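How many demos before my two-arm setup stops fumbling mugs?

Posted Wednesday in Robot Learning at Home and Work by Farina

Hi all, I've been teleoperating a pair of arms to collect examples for a tidying-up task (mugs, mostly) and I've got 200 episodes so far. The policy I trained on them is fine with a mug in the middle of the mat, then goes to pieces when I shift it towards an edge. Do I just need loads more, or am I collecting the wrong stuff? I'm doing all of the driving myself and my shoulders are killing me, so please don't say thousands!

Natalina Mazza
Ooh, I've been here. 200 is plenty to learn something from, but I bet your mugs all start in nearly the same spot (mine did, I'm a creature of habit). I had 920 episodes at one point and the thing still couldn't cope with a handle pointing left. What sorted it was changing the layout after every 5 episodes, however boring that gets. Turn the handle, swap the colours, hang one up, stick something tall on the mat that has nothing to do with the job.

My current layout has two white cups on a wire rack, another white mug standing well away from them, a red one and a white one on a wooden mug stand over on the right, and a carton with a green cap that the arms are meant to leave alone.
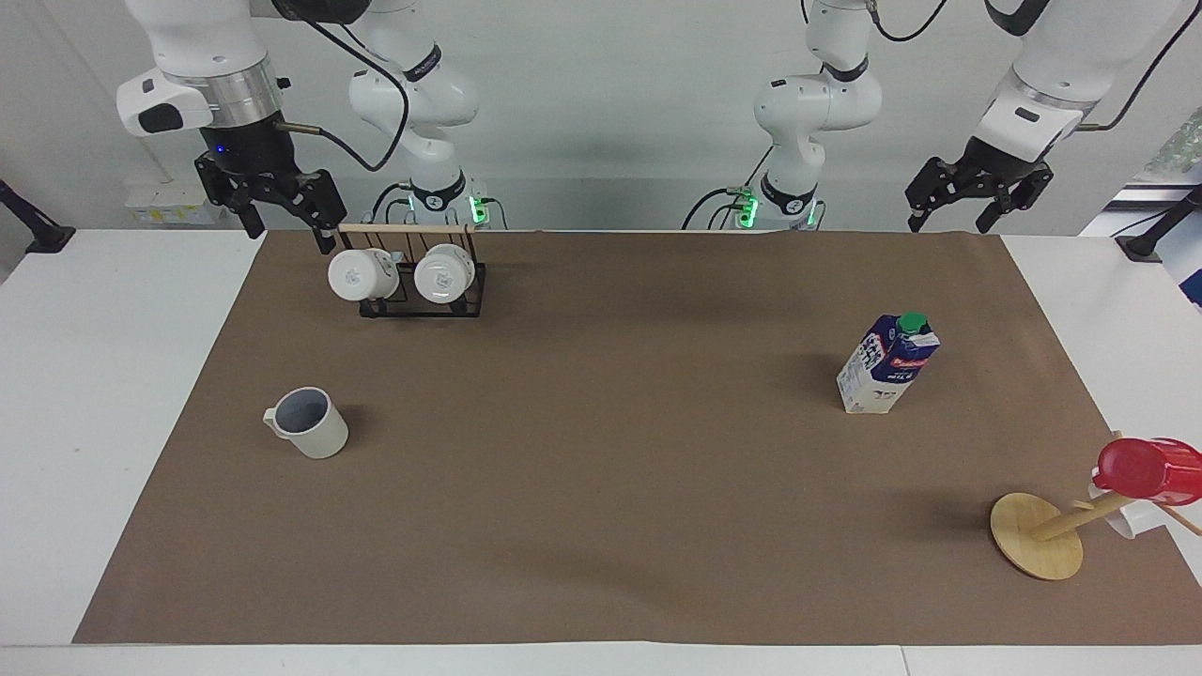

I also write the layout down before I start driving, otherwise by teatime I'm repeating the morning's without noticing. And do throw away the episodes where you dithered! Mine learned to hover over the rack for ages and it got that straight from me.

Grorko
more data. I stopped at 1,091 and it works ok

Janness
Agree with Natalina on the layouts, not so sure about binning the slow ones. If you fluffed a grasp and then recovered, keep it, those are gold. Bin the ones where you were just sitting there thinking. And take breaks, Farina, tired driving shows up in the data.

Related threads
Foot pedal or keyboard for marking the end of an episode?
Nerstead wrist mount keeps working loose
Glossy mugs and overhead lights
Splitting long tasks into shorter recordings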